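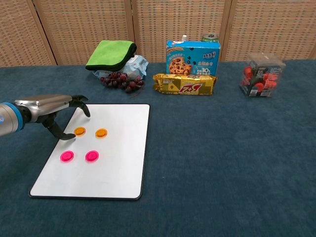
Granness phone trial, progress report for November

You asked us in the spring whether the Granness handset is worth buying for the field staff at Posgate, and we said we would not take the maker's word for it. We still don't. The trial is past its halfway point and the touchscreen work has taken more time than we planned, mainly on color. The color swatches for the display test are chosen to be easy to argue over, and orange is the worst of them: put two translucent orange discs side by side on a white board and they look like a matched pair to the eye, and the Granness screen shows them as two different shades depending on which display mode it woke up in. The older Pemwood phones don't do this. They are dimmer, but they are dimmer the same way every time.

Battery

The claim on the box is two days. We have 14 handsets in daily use and not one has made it through a second afternoon without a charge. The better ones get to lunch. We turned off everything the setup guide says to turn off, and gained very little. Granness support replied that our use was "above typical," and when we asked what typical meant we got a link to the same setup guide. I would not plan a shift pattern on this battery.

Charging is fast, I'll give them that. It is also hot. Staff have started leaving the phones face down on the windowsill to cool, which I would like to stop before one gets knocked off.

Storage and price

The quote was for the 64 GB model. After the system files and the apps that can't be removed, there is a lot less than that to work with, and the site photos fill it quickly. The next size up costs more than I think a phone that does this job should cost, and the card slot that the Pemwood had is gone. The sales rep described its removal as a cleaner design. We are being asked to pay extra for space that used to be the price of a memory card.

If we go ahead anyway, please don't sign for the larger model until we know whether photos can be moved off automatically at the end of a shift. Chung, who supply the sync software, say this will work in the next release. They said that about the last release too.

Camera

Good in daylight. Indoors it smooths everything, so a hairline crack in plaster comes out looking like fresh paint. For holiday pictures that may be fine. For a repair record it is close to useless, and the setting that is supposed to switch the smoothing off goes back on after every update. We have had two updates in the trial so far.

Durability

Too early to say much. One back panel has cracked and the owner swears it was never dropped. I am recording it as dropped. The case that comes in the box is thin and picks up grit, and most people have bought their own.

Spending

We have spent 2,000 dollars on cases, cables and the short-term data plan, all inside the amount you approved. The handsets themselves are on loan and go back at the end unless we buy. The cable cost was avoidable: the ones supplied are so short that the phone can't be used while it charges — a strange thing to save money on.

What is left to do

Call quality in the basement and the plant room, glove use, and a second round of the display test with the color mode locked. I need 15 more working days for that. The extension doesn't need any new money.

My view so far is that the Granness is a nice phone for somebody who sits near a plug. I have not seen a reason to replace the Pemwoods that a new set of Pemwood batteries wouldn't answer for much less, and I'd like a price on those before the next meeting. Could you ask purchasing to request one? Posgate will also need to confirm how many of the old handsets are still in the cupboard, as the list I was given does not match the asset tags.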